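Skerby reuse store moves round goods to separate sorting lane

The Skerby household reuse store has changed the way it sorts bowls, balls, globes and other rounded goods, after an internal stock check found that these items took longer to handle than any other group and were the most likely to be chipped before reaching the shelf.

The check covered 655 donated items passing through the Clanel Street building in December. Of the items found damaged between intake and shelving, most had at least one curved face and no flat base wide enough to keep them still on a sloped surface. Plates, trays, boxed goods and books showed little damage over the same period.

Under the old system all small goods went onto one sorting surface in the order they were unpacked. Rounded pieces tended to shift when heavier goods were set down next to them, and staff moved many of them twice to make space. The new lane separates them at the first step. Anything that rolls or rocks when set down is placed in a shallow divided tray, one item to a compartment, and stays in that tray through cleaning, pricing and storage.
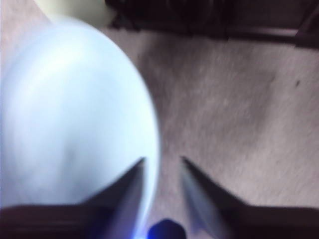 A smooth, light-colored rounded item at close range.

The trays are the Stullo type, with 16 compartments each and a felt liner that can be taken out and washed. Items too wide for a compartment go on a padded ring on the lower shelf. Glass light globes are kept apart from ceramics in all cases, and sports balls are checked for air before they are priced. A ball that does not hold air overnight is set aside for recycling.

Color is recorded at the same time as size. Pale goods, mainly white, cream and light blue, had often been entered under a single heading, which made it hard to match a loose bowl with the rest of its set. The stock list now has separate entries for warm white, cool white and pale blue. Labels go on the underside where there is one. On a full sphere, the label is tied to the compartment.

The store reports that average handling time for a rounded item has dropped to 92 seconds, measured from unpacking to storage. No earlier figure was published for comparison. Cleaning time is not included, and items that need soaking are logged separately.

Storage remains the main limit. The back room holds 200 rounded items at the present tray spacing, and intake rises each year when households clear cupboards after the holidays. Once that limit is reached, donors will be asked to hold further bowls and globes until space opens up. Flat goods and textiles will be accepted as usual.

Donors are asked to wrap rounded pieces one at a time and to avoid nesting bowls of different materials. Newspaper is accepted, although it can leave ink on unglazed surfaces. Tape should not be put directly on painted or lacquered goods. Lids should be packed with the piece they belong to.

The same tray layout will be tried next at the Eze Road branch, which handles a smaller volume and has a single sorting surface. Opening hours at both sites are unchanged, with donations taken until 4 p.m.

Last updated: 11:40 a.m.

Comments (4)

millpond7
Does the wrapping rule cover mixing bowls? Mine are all steel and they have been nested for years without a mark.

teal_kettle
Same material can be nested, going by the article. It says different materials.

R. from Eze Road
Glad to hear the pale colors are being split up. I bought four bowls listed as white and two of them were blue once I had them in my kitchen. Still use them.

gardengate
What about fishbowls? They are round but have a flat bottom. Called twice and got the recording.

Contact the newsroom | Copyright Skerby Local News | Back to top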